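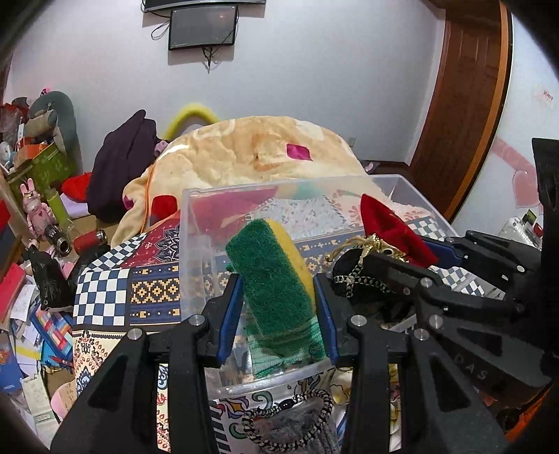

4.2 Sorting on the bed

I'd expected most sorting to happen on the floor, but people in our Evport homes kept drifting back to the bed - it's waist height, it's soft, and you can spread everything out. Kai Vogler and I went through 500 sorting sessions and kept bumping into what I've come to call the stray item, the thing from another room that gets in among the textiles. In Figure 3 it's a kitchen sponge, green on one face and yellow on the other, held over a clear box of folded cloths. The velvet pouch with the gold cord sits just outside the box, and I found small bags like that the hardest to code (are they contents or containers?). Hannelore Seidel coded them as containers and I've stuck with her rule in Table 2.

Figure 3. Clear storage box with folded fabrics, drawstring pouch and sponge.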